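The Shelf Above the Shelf: Wire Racks, Clear Boxes and the Dead Air in a Kitchen Cabinet

By Tineke Van Hecke

Most kitchen cabinets are built with too few shelves. A standard wall unit leaves a tall gap between one board and the next, and the gap is usually filled by stacking. Plates stack well. Food containers stack well only when they share a footprint, and few households own a set in which every box still does.

The cheapest correction is a wire rack with a flat panel on top. It stands on the existing shelf and divides the gap into an upper level and a lower one. Nothing is drilled, and the rack comes out again when the tenant does.

Sigita Hunt fits out rental kitchens for Prelldale, a small firm that handles furnished apartments, and has specified racks of this type for 10 years. Her method starts on a table. Every container that has to live in the cabinet is set out beside the rack, lids on, before anything goes near the shelf.
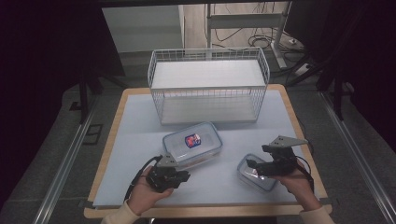 Page last updated: July

A table trial settles the main question, which is what goes on top and what goes under. With a rectangular rack the upper level gives the larger clear area, so the larger container normally belongs there. The smaller one can go beneath, provided its lid clears the underside of the panel with room for fingers. Hunt allows 2 inches of clearance above any box that is used daily and accepts less for one that is opened once a month.

"People measure the box," she says. "They forget the hand."

Lids are the second source of error. A container is sold by volume, and the figure on the packaging says little about the outside dimensions. A snap-on lid overhangs the walls, and a hinged locking clip adds a little more on each side where it is fitted. Two boxes that appear to fit side by side on paper may foul each other at the clips. Hunt measures across the clips in the closed position, then checks that they can be opened without dragging the box forward.

Orientation matters for the same reason. A box placed with its long side parallel to the front of the cabinet is easy to read and easy to grip, but it uses up width. Turned end-on, it leaves space for a neighbor and hides its contents. In a deep base cabinet she turns the boxes end-on and puts a label on the short wall. In a shallow wall cabinet she leaves them lengthwise.

Miyuki Ogura, who tests household goods for the trade newsletter Asska, takes a stricter view of the rack itself. Open wire is light and lets air move, but small containers tip when a corner drops between two rods. A solid panel removes the problem. It also gives a surface that can be wiped, where bare wire has to be brushed at every joint. She advises checking the feet or lower edges for burrs, especially on coated wire, and pressing down on each corner in turn. A rack that rocks on a flat table will rock in the cabinet.

Her load test is plain. The rack is loaded with full containers, left for 5 days, and measured at the middle of the panel. Sag that can be seen without a straightedge is a fail. Dry goods are rarely the cause – a box of oats weighs very little – but jars and canned food are another matter, and those should stay on the board below.

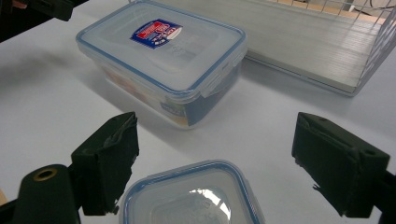 A light-blue seal line runs along the rim of the lid. The label is in the middle of the top.

Clear plastic earns its place in this arrangement mainly through the side walls. On an upper shelf the lid is above eye level, and a label stuck there cannot be read from the floor. Printed packets kept inside the box can do the work of a label if the panel with the name faces outward. Ogura cuts the cooking instructions from the packet and stands them against the front wall, which saves writing anything.

Seals need more care than most owners give them. A silicone line traps flour and sugar along its inner edge, and a lid that no longer closes evenly is more often dirty than worn. Where the seal is removable, it should be lifted out, washed and dried fully before it goes back. A fixed seal can be cleaned with a soft brush. The brand sticker on a new lid is best peeled off before the first wash – hot water sets some adhesives hard.

For a single cabinet, Hunt suggests no more than 3 container sizes, all from one range, with the largest bought first. In the Butkienė apartments, her most recent job, she used two sizes and one rack per wall unit. The lower level was kept for lunch boxes, the upper for rice, pasta and cereal. Spare lids went in a drawer near the sink, standing on edge.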